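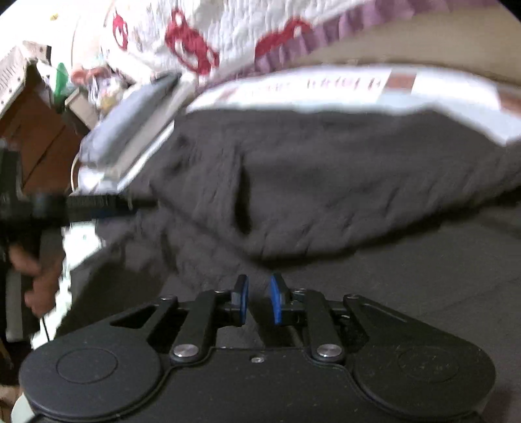
Blue pads on the handheld gripper: swap interval and arm play
Maintenance > End effectors

skinura_bench
We run handheld grippers in pairs for fabric work. Parallel fingers, two inner arms on big pivot pins, slotted outer links, blue pads on the fingertips. After over 2000 grasps on knit the pads still look fine but thin cloth creeps out when I pull sideways. Opening width at rest also differs between the left and right units. Pads first or pins first?

Prelto
Pins first. Hold the housing, push one fingertip sideways, then the other. If the tip moves before the outer link does, the play is in the inner arm. New pads on a loose arm wear on one edge only.

k.hostenstead
Disagree. Pads are a ten minute job and pins are not. Wipe with isopropyl, let dry, retest on the same cloth. Dark fleece and sweatshirt fabric leave lint you can't see on the pad face. We wipe every 40 grasps on that stuff.

Prelto
Every 40 is a lot of solvent on a soft pad. What's the adhesive?

k.hostenstead
Double-sided film. Edges have not lifted. Dampen the wipe, don't soak it.

Zoriana Stelmakh
Check the small screw in the casing between the two pivot pins before either of those. On ours it had backed out and the cover was shifting against the arms. That gave us the uneven opening. Low-strength threadlocker, snug only. The boss under it strips easily.

skinura_bench
Screw was loose on the left unit, tight on the right. Left unit now opens to the same width as the right. Wiped both sets of pads. Creep is better on the right, no change on the left.

Ağca
Pull the left pads and look at the back. If one is seated lower than the other you are pinching on a corner. Ours were off by the thickness of the old film.

Prelto
And do the push test. You still haven't said.

skinura_bench
Did it. Slight movement at the left inner arm, none on the right. 3 new pins on order, will do the pads at the same time.

k.hostenstead
Then you won't know which one fixed it.

skinura_bench
Fine. Pads tonight, pins when they arrive. Will post the opening widths.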